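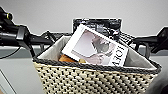

*The basket, cream cord with a gray liner.*

Kartini Hutapea rode the bread up to Norent every Monday before it got light. There were 20 loaves in winter and more in summer, when the guesthouse was full. The road from Mangundap was paved as far as the sawmill and then it was gravel.

She had taken the route over from Jozef Hendriks, who had done it for years in a van. When the van quit he told the bakery he was done too. He gave her a list of the stops in pencil. Next to the last one he had written "Deák, 8 rolls, knock hard."

So she knocked hard. Szabolcs Deák opened the door in his coat.

"You're not Jozef," he said.

"No. He retired."

"He didn't say anything to me."

He took the rolls and counted them on the table by the window. Then he counted his money, which was in coins, and came up 90 cents short. He went through the coat pockets and a drawer.

"Next week is fine," she said.

"Jozef let me pay at the end of the month."

"Then pay at the end of the month."

He thought about it and gave her the coins anyway. She wrote 90 on the back of the list.

The next Monday he had the door open before she leaned the bike on the wall. He had the 90 cents in an envelope with her name on it, spelled wrong. He asked whether Jozef was sick. She said she didn't think so, he was growing beans. He asked what kind of beans and she didn't know.

"Ask him," Deák said.

She meant to, and forgot, and had to tell him so the week after. He didn't complain. He cut one of the rolls in half and put butter on it and handed it to her on the step. It was cold enough that the butter stayed in a lump.

In December the gravel froze and she walked the bike from the sawmill up. It was past eight when she got to the last house. Jozef was sitting at the table by the window with his hat on, and there was a jar of dried beans between the two men.

"You're late," Jozef said.

"The hill's all ice."

"I used to put chains on."

"On a van," she said.

Deák counted the rolls. Then he said he would need 10 from now on, if the bakery could manage it, and Jozef said the bakery could manage it. Kartini got out the pencil and changed the list.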